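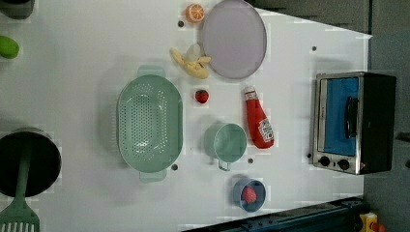

Office Equipment

Choosing a Label Printer for a Small Office
2019-08-13

The Bruvside blog has received several requests for guidance on label printers, and this post sets out the points that a small office should review before making a purchase. It deals with desktop models only. Portable units will be treated separately.

The first decision is between direct thermal and thermal transfer printing. A direct thermal printer uses heat-sensitive labels and requires no ink or ribbon. The labels fade when exposed to sunlight, so they are best suited to parcels and other short-term uses. A thermal transfer printer applies ink from a ribbon and produces labels that last considerably longer. Offices that mark shelving, archive boxes or equipment should select this type.

Volume is the second point. Our Grivness office prints 400 labels in a normal month, and an entry-level direct thermal unit has met that demand without difficulty. The Trarkura office, where outgoing stock is handled, uses rolls of 1000 labels and changes them often. A model with an external roll holder was chosen for that location — the internal compartment on smaller units does not accept a roll of that size.

Connection should be checked with care. Many lower-priced models offer USB only. These may be shared over a network through a host computer, but that computer must remain switched on. Where several employees print from different desks, an Ethernet or Wi-Fi model is recommended.

Drivers should be installed before the printer is connected. On Windows 10, the system may otherwise assign a generic driver that does not recognize label dimensions, and the printer will feed blank labels between jobs. If this has already occurred, remove the device under Printers & Scanners, restart the computer and run the full installer. Enter the label size in the driver preferences as well as in the design software.

The print head should be cleaned at each roll change. Switch the unit off, allow 15 minutes for the head to cool, and wipe it with a lint-free cloth and isopropyl alcohol. Do not use a blade or any metal object to remove adhesive.

Labels for both offices are ordered from Kordestani in cartons of 10 rolls. Unopened rolls are stored flat, in their wrapping, away from radiators and windows.

Filed under: Printers, Supplies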